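Hydration Habits of College Rowers
Project report, Sports Nutrition Practicum
Danylo Dovhaniuk and Treasa Quinlan
09/10/2025

Our project looked at how much rowers at Gallardo College drink between morning practice and lunch. Coaches had noticed that several athletes complained of headaches by midday, and the team dietitian, Esperanza Barrios, asked us to keep a log.

Each rower wrote down every drink for two weeks in March. We ended up with 309 usable entries. Coffee was counted — some studies leave it out — but soup was not.
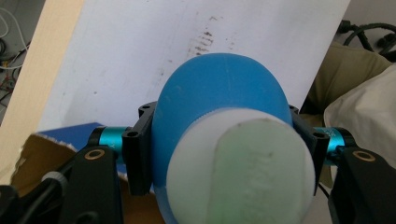

The lowest daily total for that period was 264 ml and the highest was 2000 ml. Rowers with a class right after practice drank the least. Those who ate breakfast in the dining hall usually had two glasses of milk or juice with it.

Our main problem was missing entries on travel days. We would use a phone form next time and ask for body weight before and after practice.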